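Cloth grasping > Methods > picking the grasp point from the wrist view only (results inside, pls poke holes)

gus_tendon
Posted 13/06/2022

OK so writing this up fast before I lose the notebook. Been comparing two ways of choosing where to pinch on a messy pile of clothes. Method A is the usual one, overhead depth, find the highest point, go down, close. Method B ignores the overhead completely once the arm is close and picks a fold from the wrist camera. Small net, trained on Grusa (our own set, 1274 labeled pinches, all hand marked).

Test set is 507 grasps, garments on a white quilted cover, mixed colors, no flattening between tries. Score is simple: is the pinched cloth one garment or more than one after a slow lift. Method B came out ahead by 19 points on single garment picks. Ahead on plain "got something" too but much less, and I don't care about that number much.

White on white is the part I expected to be terrible and it wasn't the worst. Typical one, fingertips nearly together on the white piece with the mustard mesh trim, gray-blue satiny thing lying over the back of it:

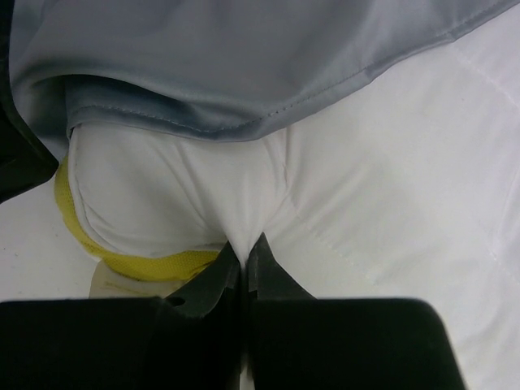 What the net seems to go for is shading, not color. If I kill the shading (second lamp straight on) it drops hard. Haven't measured that properly, just a handful of tries, so don't quote me.

Things I know are weak:
- one gripper, one finger shape
- same person labeled everything (me)
- "more than one garment" is judged by eye

Poke away.

wetbench
Reply

Nice. But 19 points over highest-point is not a high bar?? Highest point on a pile is nearly always where things overlap. You'd beat it by picking at random off the peak. Did you run a random baseline.

gus_tendon
Reply

No random baseline. Fair. Will add it.

Cường Hồ
Reply

Agree with wetbench on the baseline, disagree on "nearly always". We ran highest-point on Wetetti in May and on loose piles it did fine, it only fell apart once there was a slippery layer on top of a soft one. So the gap you see depends a lot on how you build piles. How do you build them? Dropped from a bin? Placed?

Also what do you do about trim. Mesh, lace, elastic bands etc. In our labels anything near a hem was a mess since two people would never mark the same spot.

gus_tendon
Reply

Dropped, then one garment dragged sideways a bit so there's overlap. So yes, slippery over soft happens a lot in my piles. Hadn't thought of that as a bias, but it is one.

Trim - I label the pinch on the body fabric and leave a margin around hems. The net mostly respects that. Not always, it likes seams for some reason. Maybe since they pucker and pucker looks like a fold.

Other case from the same pile, closed on a gathered bit of white, folds running up and out from the tips. There's a stitched seam off to the right and it stayed away from that one:

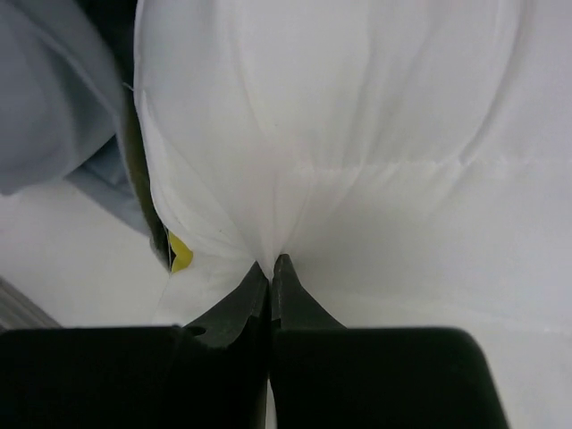 I went back through the seam picks last night and they are mostly thick seams. Thin cloth with a fine seam it leaves alone. So could be a thickness thing and not a pucker thing at all, I'd need to relabel to tell. Anyone have a seam / no seam split they'd share? Format doesn't matter, I'll convert.

plumbob
Reply

Unpopular opinion, the wrist view is doing less than you think. Once you're that close the choice is mostly made by wherever the coarse approach put you. You're picking the best fold inside a hand sized window. So Method B = coarse approach + small nudge. Would like to see A + a random nudge of the same size before I beleive the net matters.

wetbench
Reply

^ this is what I was trying to say, but better

gus_tendon
Reply

Hm. Same coarse approach for both, I should have said that. So the window is the same. But yeah, A never nudges, so that comparison is unfair in exactly the way you say. OK, adding:
1. random point off peak
2. A + random nudge, same range as B

Probably 2 weeks, arm is shared.

Cường Hồ
Reply

plumbob, I think you're too harsh here. We logged nudge size on the Ung runs and it was tiny most of the time, and it still changed one-garment vs two. On layered stuff a very small move is the whole difference. Random would land in the wrong layer as often as the right one, that's my guess anyway. I'd put money on the net.

plumbob
Reply

Then it's cheap to show. That's all I'm asking

tallow_k
Reply

Different complaint. Judging by eye after a slow lift - a second garment can hang on by friction and drop later, or get caught by a thread or strap and never really be "pinched". You're scoring the lift, not the grasp. Two separate things. The Welletti protocol has you stop at a fixed height and shake, then count what's left. Annoying to run, but at least everybody gets the same number.

gus_tendon
Reply

Tried the shake. Thin fabrics slip out of my fingers when I shake, so a good single grasp gets logged as a fail. The pads are hard, nothing grippy on them. I'd have to change the fingers and then the training set is off.

Could do two scores? One right at close, by pulling the fingers up just a little, and one after the full lift.

tallow_k
Reply

Two scores is good. Report both, don't average them. And please get a second person to do the judging on at least part of it, blind to the method.

wetbench
Reply

also what's the failure breakdown by fabric. one number for cotton and satin and mesh all together tells me nothing

gus_tendon
Reply

Don't have it clean. From memory: satin was worst for both methods, thick knit is easy for both, thin white stuff is where B pulls away. I'd rather post the table than guess so give me a bit.

Second judge, yes. Will bribe someone.

Cường Hồ
Reply

I can do the blind judging if you send clips with the method name stripped. Up to 507, I'm not doing more than that lol. And send the lamp tests too even if they're rough, that shading thing is the part I'd want to read about. We always had one lamp off to the side and never thought to change it.

gus_tendon
Reply

Deal. PMing you a link once they're renamed. Lamp ones are in a seperate folder, ignore the first few, wrong exposure.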